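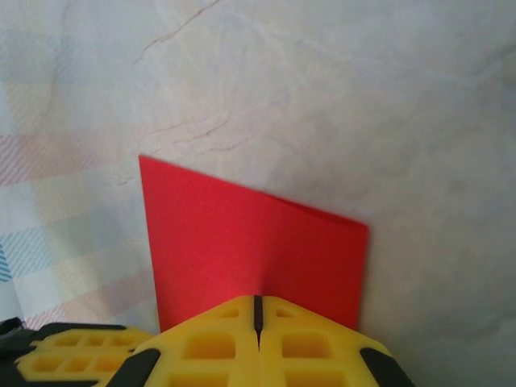
3.2 Creasing and stiffness in thin sheet

A flat sheet of card or paper has very little stiffness out of plane. Stood on edge, it tends to lean or fold under its own weight. A shallow curve across the sheet raises the second moment of area and lets the same material stand.

The red sheet shows the effect in mild form. A faint crease runs down the middle toward the point where the sheet is held, and the surface bows gently on either side of it. The color deepens toward the right, where the sheet turns away from the light. Use this kind of shading to find a bend that is too slight to see in outline.

Terms

Crease - a line along which the fibers have been permanently bent.
Bow - a smooth curvature with no permanent line.
Free edge - any edge that is not held.

Bench exercise (pairs)

1. Take 4 sheets from the Raltero pack. Leave the first flat.
2. Crease the second lightly down the center, then open it out.
3. Bow the third by hand without creasing it.
4. Crease the fourth hard and open it to a shallow V.
5. Hold each upright by the bottom edge, over a width of 100 mm, and record the lean at the top free edge.

Keep the grain direction the same in all sheets. Mark it in pencil before you start - it cannot be judged reliably after creasing.

Results go on the Preltaneck sheet, one row per specimen. Derivation of the curved-section formula: Ondieki, course reader, p. 256.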